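**Ticket 842: cell safety walk-through, findings and fixes**
Queue: Bosen cell / good practice
Status: open, 2 items left
Opened: May

Picking this up from the night log. The arm kept dropping into protective stop partway through the approach move, always with the same joint torque warning. No damage, nobody hurt, and the stop did exactly what it should. Love to see it! I'd still like us to fix the cause and stop clearing the warning by hand.

**8:40 am.** Went through the Sikness log first. Every stop lands in the same stretch of the move, so I dropped the approach speed to 60 mm/s and ran it again with the gripper empty and fully open. Our rule for any first run after a stop is open fingers, no part, one hand on the enable switch. Please stick to that even when you're sure. 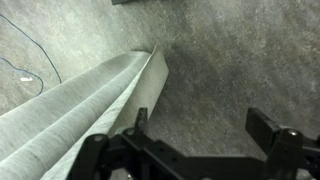
Second rule, and the one we've let slide: cables stay off the floor anywhere the arm can reach. If one has to cross, it goes under a cover and gets written on the cell sheet. I've added a line for it so there's a spot to tick.

**9:25 am.** Clean run at 60. Went up to 200 mm/s and the warning came back, right as the wrist turns over. That smells like cable drag to me. The dress pack rule in the Dadance checklist is a good one: jog each joint to both ends of its working range and watch the loop the whole way, because a loop that looks generous at home can be tight at the far end. 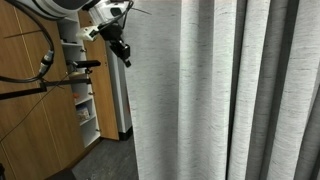

*Cable loop on the left, gripper pointing down, curtain side to the right.*

**10:10 am.** Gave the loop more slack at the first tie point and reran at 200. Three cycles, no warning. Really pleased with that one, it's a five-minute fix once you know where to look.

While I was there I went over the surroundings against the Khương site rules. Cupboard doors near the cell are meant to be shut before power-on, and the extinguisher has to be reachable without passing under the arm.

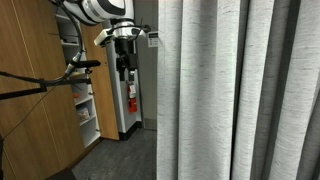 *Extinguisher on the white column; cupboard door standing open beside the shelves.*

Still to do:

- [ ] Add "doors shut" to the power-on card
- [ ] Mark the arm's reach on the floor in coloured tape, extinguisher path included
- [x] Retie cable loop, rerun at 200
- [x] Cable line added to cell sheet

Leaving this open until the tape is down. If you see the torque warning again, note the speed and the joint here before you reset.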